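When a Robot Arm Stops on Purpose

A robot arm has no muscles. It has joints, and inside each joint is an electric motor. Next to each motor is a small sensor called an encoder. The encoder measures how far the joint has turned and sends that number to the computer.

The computer needs those numbers. The arm can't feel where its own hand is, the way you can with your eyes shut. It works out the position of the hand from the angle of every joint. If one angle is wrong, the hand is in the wrong place.

This happened in August at the Gekimholm lab in Illton. The team was testing a program named Plundaner inside a computer model of a kitchen. The job was to reach toward an open cupboard, high above the counter. On run 89 of 148, the arm swung too far and its elbow hit the cupboard door.

The cause was a fault called encoder offset. One joint reported an angle that was 2 degrees off. Two degrees sounds small. But an error at one joint grows with distance. Far out along the arm, it becomes a gap of several fingers' width, and a bottle or a door can be inside that gap.
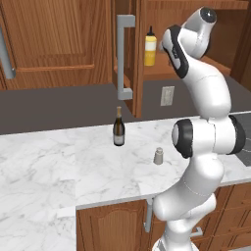
Miyuki Yagi, who read about the test, wrote to ask why the computer didn't just look at the kitchen and see that the arm was in the wrong place. Some robots do check with a camera. Plundaner did not. It trusted its encoders completely, and that was the weak point.

The team made two changes. First, the arm now goes to a known starting position before each job, and the computer compares the numbers it gets with the numbers it expects. If they do not match, the arm does not start.

Second, the computer watches how hard each motor is pushing. A motor that suddenly has to push harder than planned may have hit something. The program then makes a protective stop - all the joints halt and hold still until a person has checked the arm.

Natsumi Hirano ran the test again with the same wrong angle put in on purpose, 40 times. The arm refused to start every time.

Words to know

Joint: a place where the arm can turn or bend.
Encoder: a sensor that measures how far a joint has turned.
Offset: a steady error, the same amount each time.
Protective stop: a stop the robot makes by itself when something seems wrong.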